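Ticket 1358
Queue: Automation support, Tomness plant, kitting area
Opened by: Anayeli Trujillo, kitting lead, second shift
Assigned to: Teodoro Cervantes
Opened: 2020-01-20
Priority: Normal
Status: Pending operator sign-off
Subject: Sorting cell 2 stops for manual confirm too often, operators cannot leave station

Original report (Trujillo)

Since the Lokano update the sorting cell asks for a manual confirm whenever two parts are close together on the board. The prompt holds the arm until someone presses Accept at the panel. Before the update the operator loaded the board, walked to the packing bench and came back when the lamp went green. Now the operator stands at the panel for most of the cycle. Packing is backing up and I have moved one person from labeling to cover it. Please restore the old behavior or tell me how to staff this.

Update 1, Cervantes

Pulled the event log from the cell controller. The prompts carry code C-50, "part boundary uncertain." The code existed before the update but was logged only. In the new release it is treated as a hold. The release notes list this under safety and quality defaults, with no mention of operator workload.

Checked and ruled out:
Lighting over the cell. Lamps are clean, exposure setting unchanged.
Board position. Reseated the board and ran the locating check, passed.
Push tool. Tip offset verified against the gauge, within tolerance.
Network delay between camera and controller. Normal.

Update 2, Cervantes

Reproduced on first shift with training blocks in place of production parts. Single blocks with open space on all sides are pushed to their zones with no prompt. Blocks that touch raise C-50 on nearly every attempt. The arm has only a rod for pushing, so it separates touching parts by nudging one of them and looking again. The old release did this without asking. The new one asks before the first nudge.

Workaround for tonight: space the parts by hand when loading. This takes longer at the load step but cuts the prompts.

Update 3, Trujillo

Workaround tried. Prompts are down. Loading is slower and Tiburcio Arriaga reports wrist soreness from placing small parts one at a time. He did this job by hand before the cell came in and says it is the same motion he used to do all day. I do not want this as a permanent method. If the operator has to sort the parts so the machine can sort the parts, I would sooner have the bench back.

Update 4, Suqin Qiu, controls

Agree with the above. Two options:

Option A – set C-50 back to log only. Restores the old behavior. Risk is a wrong push that is not caught until packing.

Option B – keep the hold, but allow up to 7 automatic nudges before the prompt is raised. The parameter is nudge_limit in the Lokano cell profile. Default is 0.

Recommend B. The hold still protects against a part that truly cannot be separated, and the operator is called only for those. Needs a profile change and a restart of the cell. The operator station instructions must be revised as well, as step 4 currently reads "remain at panel."

Update 5, Nele Van Beek, production engineering

B approved for cell 2 only. The Quezada line uses the same profile name, so do not push the change through the shared folder. Edit it locally.

Also for the record: the staffing plan for this area assumes one operator for loading and packing together. That plan was written against the old release. Any future software update that changes how often the cell calls a person has to go through the kitting lead before it is installed. I have added a line for this on the change form. The vendor contact at Hondach has been told that we want prompt defaults listed separately in the notes.

Update 6, Cervantes

Profile edited locally, nudge_limit set to 7. Cell restarted. First restart failed with a profile checksum error – the local copy had been saved with the wrong line endings. Saved again, second restart clean. Ran the training blocks through with touching groups left as they fell. Remaining prompts were raised after the nudge limit was reached, as intended.

Station instructions revised. Step 4 now reads "return to panel when amber lamp is lit." Amber lamp output mapped to C-50 and tested from the packing bench, visible from both ends.

Open items
Trujillo: confirm with both shifts that the lamp is enough and no one is being asked to stay at the panel.
Arriaga: return to normal loading, no hand spacing. Report any further soreness through the usual form.
Qiu: add nudge_limit to the backup list.
Cervantes: attach cell view to ticket, close after sign-off.

Attachment, cell view

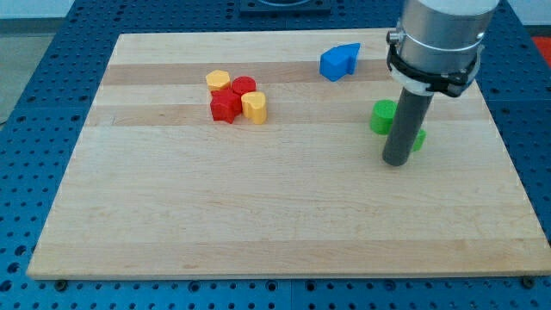

Does the operator have to restart the cycle after pressing Accept on a C-50 hold?

The cycle picks up from the held step once Accept is pressed. A restart is needed only if the cell has been switched to manual mode during the hold.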